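8/31/21 - gray bin, coating and cleanup 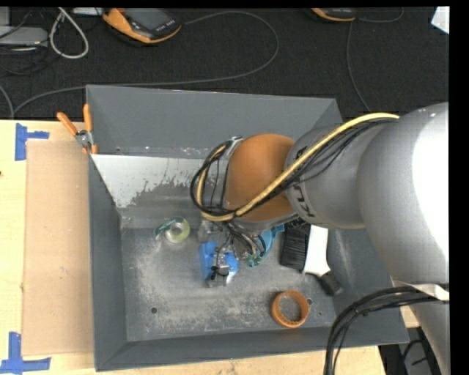

Went over the big gray bin this morning before deciding whether to repaint or replace. The floor is the worst of it. Scuffed all over, with pale scratches and cloudy patches where the finish has worn. The far wall is still smooth and dark on the upper half. Lower down there is the whitish patch starting at the left corner, with a ragged edge that flakes. Picked at it with a fingernail and more came away, so whatever is under there was never keyed properly. I think this is the Kevton primer from January. The can is still on the shelf and the label says metal only after abrading, which I don't remember anyone doing.

Near wall and left wall are OK. Leave them.

Cleaned a test area on the floor with the Nirus degreaser, 3 passes, let it dry, then a gray pad. The cloudy look got a bit better, the scratches no different. Went to 800 grit on a strip as wide as my hand. It evens out the surface but makes it brighter, and bright is what we were trying to get away from. Stopped there.

The two round holes in the floor: leave them open for now. Small parts could get down there, so tape from underneath if we go back to washers. Tape on top lifts at the edges and collects dirt.

Options as I see them:

1. Strip the flaking patch back to sound material, abrade, prime again, matte dark gray over the whole far wall. Half a day plus drying.
2. Loose liner on the floor. Cheap, but it will creep unless it is cut tight to the slopes. Akpan sheet comes in a size that would do with one cut.
3. New bin. Skidberg lists one at 849 before shipping. Hard to justify for a paint problem.

Going with 1 for the wall and 2 for the floor. If the liner creeps, try double-sided tape at the corners only.

Also wiped down the tabletop. Pale wood shows every gray smear from the sanding, so put paper under the bin next time. The carpet behind the table needs vacuuming, but not until the cables and electronics are picked up off it. Flakes get into everything.

To order: gray pads, 1 sheet Akpan, masking tape. Check if there is any matte gray left before buying more.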